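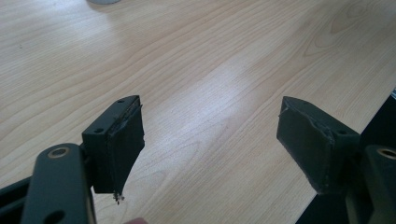
Cómo aprende un programa a colgar una taza

Colgar una taza te parece fácil. Llevas años con manos y un cerebro que hace el trabajo sin pedirte permiso. Un robot empieza con bastante menos: unos dedos que se abren y se cierran, una cámara y un programa que, recién instalado, no distingue una taza de un hipopótamo.

En el taller Hakala, Wiebke Bauerfeind y Eleni Zupan se dedican a arreglar ese asunto. El programa se llama Lallar y tiene tres tareas.

Primera tarea: mirar

La cámara no ve tazas. Ve una cuadrícula enorme de puntitos de color, y cada puntito es un número. A la parte de Lallar que busca cosas con sentido entre tanto número se la llama percepción. Encuentra una línea larga y vertical y piensa: «esto podría ser un poste». A veces acierta. En abril confundió la manga de Eleni con un mantel y se quedó tan contento.

Para que sea más fácil saber dónde está una pinza, se le puede poner encima una placa con puntos. El programa sabe de antemano cómo están colocados. Si los ve apretados por un lado, calcula que la placa está girada. Tú haces algo parecido cuando ves una puerta entreabierta y sabes que sigue siendo una puerta.

Segunda tarea: pensar el camino

Ya sabemos dónde está el colgador. Ahora hay que llegar hasta él sin tirarlo, detalle que a los robots principiantes les importa muy poco. La planificación prueba caminos dentro del ordenador, donde no se rompe nada. Lallar puede imaginar 2000 caminos para una sola taza y descartar casi todos: este choca con el poste, este atraviesa la mesa, este da una vuelta preciosa que no sirve para nada.

Tercera tarea: moverse sin hacer el bruto

Del control depende que los dedos sigan el camino elegido. El programa compara muchas veces por segundo dónde está la pinza y dónde debería estar, y corrige un poquito. Si corrige demasiado, la pinza tiembla como un flan. Si corrige demasiado poco, llega a la hora de la merienda.

¿Y de dónde saca los ejemplos?

De personas con mucha paciencia. Alguien coge una pinza con la mano, hace el movimiento y el ordenador guarda cada posición. Eso se llama demostración. Wiebke ha grabado 727, y dice que ya sueña con tazas. Lallar busca lo que tienen en común y copia eso. También copia las manías: si quien enseña duda siempre antes de soltar, el programa aprende a dudar.

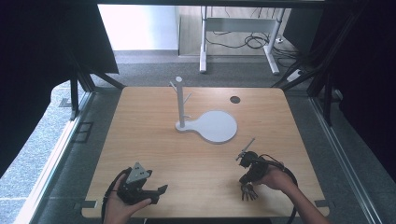 Prueba en casa

Necesitas una taza de plástico, un amigo y una venda para los ojos. Tú llevas la venda y eres el robot. Tu amigo es el programa y solo puede decir «izquierda», «derecha», «arriba», «abajo», «adelante», «atrás», «abre» y «cierra». Intenta dejar la taza encima de un libro.

Cuenta las órdenes. Eleni necesitó 42 y Wiebke 33, aunque Eleni sostiene que el libro de Wiebke era más grande.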